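Iltham Table Gallery: Everyday Settings
October

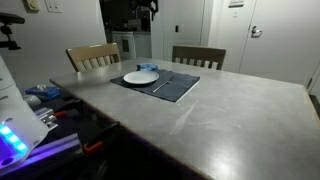
The Iltham page collects tables that people eat at during an ordinary week. It started as a record of furniture made or mended in our shared workshop, and over time it grew to take in the plates, mats and chairs that go with them. We left most of the settings small, as a lot of our members eat at least one meal a day alone. A navy placemat with a plain white plate and a fork is enough for lunch, and on a pale grey top the dark cloth makes it easy to see where the place is. The chairs behind it have the same sort of slatted back in two different colours, one light and one a greyish brown, and we think they sit well together.

The notes below cover the other tables in the collection and how each one is used.

Kitchen table, Hanne Lindqvist
Pine, 900 mm wide, with one drawer at the end for cutlery. Hanne bought it second-hand and sanded the top back over two weekends. She uses a soap finish and renews it when the wood starts to look dry.

Folding table, Abhishek Rastogi
Kept against the wall behind the door and opened for dinner. The hinges were replaced last winter. With both leaves up it seats four, or five if the fifth person doesn't mind the leg.

Long bench table, Grondwood
Built from old floor joists for the lunchroom at Grondwood. The nail holes were filled with dark wax and left to show. Fletcher Stubbs made the benches to match, at a slightly lower height than usual, and has since added felt pads to the feet.

Round table, Hsiu-ying Cheung
Her parents' table, with a new base. The original one had split along the grain and could not be glued again. The top is unchanged, including the ring left by a hot pot near the middle.

Balcony table, Réka Gulyás
Steel frame and cedar slats, sized to fit between the railing and the sliding door. Réka brings it in over the cold months and uses it as a plant stand.

Side table used as a desk, used as a table
Also Réka's. Breakfast is at one end and the laptop is at the other. The mat stays out all day.

About the chairs

Most of us do not own full sets. Chairs get broken, given away or moved to a bedroom, and the replacements rarely match. If you are adding to what you have, measure the seat height before anything else. A 12 mm difference is easy to miss by eye but you will feel it when you swap seats. After that, look at the shape of the back. Chairs with vertical slats and a curved top rail are common and turn up often at the Kovács salvage yard, so you can usually find something close. Colour matters less, in our view, although Fletcher disagrees and stains all of his.

About the mats and plates

Cloth mats are used in most of the homes we visited. They wash easily and they stop a plate from sliding on a hard top. Dark blue and dark green hide stains better than the natural linen does. Hsiu-ying irons hers – the rest of us fold them damp and hope for the best.

Plain white plates are the easiest to replace one at a time. Hanne has been using the same style for years and tops it up from the Plindis shop whenever one breaks. She keeps 48 of them in boxes for the hall suppers, and members can borrow them if they ask a few days ahead.

Looking after a hard top

Wipe up oil, wine and lemon juice as soon as you can. A soft cloth and a little dish soap will do for daily cleaning. Scuffs are normal on a table that gets used and most of them are only in the surface coating. Scouring pads will leave a dull patch that shows when the light is low, so keep them for the pots. If the table has a wooden edge, dry it separately and don't let water sit along the join.

Adding your own table

We have room for more entries before the page is closed for the year. Please send one photo and up to 100 words. Tell us what the table is made of if you know, who eats there, and anything that has been repaired. There is no need to clear the room or buy flowers. Entries can be left with Abhishek at the workshop desk, or with Réka on open evenings after six.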